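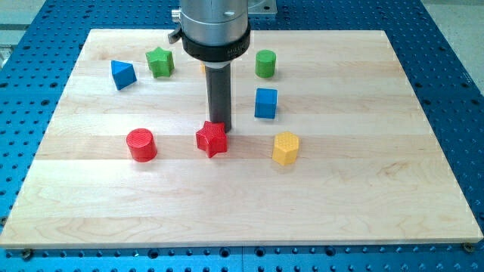 About the workshop

Rarnongate Shared Workshop occupies the ground floor of a former seed merchant's in Zaninham. It has 14 bench spaces, a machine room, a small electronics bench and one long-running group build, a tabletop pushing arm known in the booking system as Lotine. Members pay by the month. Work on Lotine is open to any member who has done the electrical induction.

What Lotine does

The arm moves blocks across a flat board by pushing them with a single vertical rod. It has no fingers and does not lift. A task is given as a target layout, for instance all the red blocks together, and the software plans a series of pushes to reach it.

Pushing was chosen because the workshop's earlier project, a two-finger gripper, spent most of its life being repaired. A rod has no moving parts. The difficulty moves into the software: a cylinder rolls away if pushed off centre while standing badly, a cube turns about its contact point, and a star catches the rod between two of its points and then follows it quite well. Most of the group's notes concern stars.

The cell

The base is a metal table with a grid of threaded holes, bought second-hand from Plattner. Anything that has to stay put is screwed to it. The work surface is a maple board, planed and sanded in the machine room by Engelbert Grabner and left without varnish, as the first varnished board gave uneven friction. The board is held by screws at its corners and can be changed in a few minutes. After a change the height of the rod must be set again. Do not skip this. The second board has a groove in it for that reason.

The blocks are cylinders, cubes, stars, triangular prisms and hexagonal prisms in four colours: red, green, blue and yellow. Replacement blocks are printed on the machine beside the electronics bench. Files are in the shared folder under the block's shape, and the current version is the one without a date in its name.

Speed is limited to 80 mm per second with people in the room. The limit is set in the controller and is not to be changed from the laptop.

Who to ask

Gebhard Hauser looks after the arm, its wiring and the emergency stop. Chunhua Hao wrote the planner and reviews changes to it. Loubna Bouzid runs calibration and keeps the log of failed pushes. Radosław Pawłowska handles inductions and bench bookings. Engelbert Grabner is in charge of the machine room.

Sessions

The Lotine group meets on Monday evenings. Places are limited to eight, which is the number of people who can stand clear of the table and still see it. A second evening will be added in September if the electrical work in the back room is finished.

Visitors may watch a session by arrangement. Closed shoes are required in the machine room. Street parking is restricted before six; the yard gate is kept locked, so please use the front door and ring the lower bell.

Page last revised 25 Mar 2019.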